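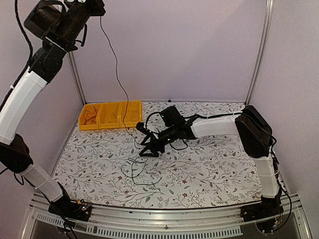 Dark red blossoms and small grey leaves on a white ground.

Cirnness opens its pattern archive to the public in July

The home textile company Cirnness will open its archive of printed flower patterns to visitors for the first time this July. The archive holds 2,489 designs for tablecloths, curtains and bed linen, and until now it could be used only by the company's own designers.

The reading room is on the second floor of the former Ghanem dye works. Visitors can look at the original paper drawings, the colour notes and, for many of the designs, a piece of the printed cloth. The room has places for 43 people and will be open from 10 am until 4 pm. Entrance is free, but groups from schools should write to us before they come.

Work on the catalogue has taken nearly 2 years. The drawings were kept in drawers by order number, so a person who looked for a poppy or a branch of cherry had to open many of them. Now each design can be searched by plant, by main colour and by the name of the person who drew it, where this name is known.

"I started here as a young printer and I remember some of these patterns from the machine, with the smell of the ink," said Stojan Leka, head of production at Cirnness. "It is a pleasure for me to see them on a table again, in good light."

The first display shows 60 designs with branches and small blossoms. It was chosen by Yufang Hao, who has led the archive since the beginning of the catalogue work. Most of the drawings were made by hand with brush and ink, and corrections in pencil are still visible on the margins.

"People ask me often which one is the oldest. We are not sure – several sheets have no date, and we prefer to write this openly on the label," said Yufang Hao.

Four of the patterns will be printed again on cotton and sold under the name Rarkel. The new tablecloths can be washed at home and will be available in three sizes from the shop beside the reading room.

Contact for press and for group visits:
Mateja Kelmendi, Communications, Cirnness
Print-quality pictures of the designs are available on request.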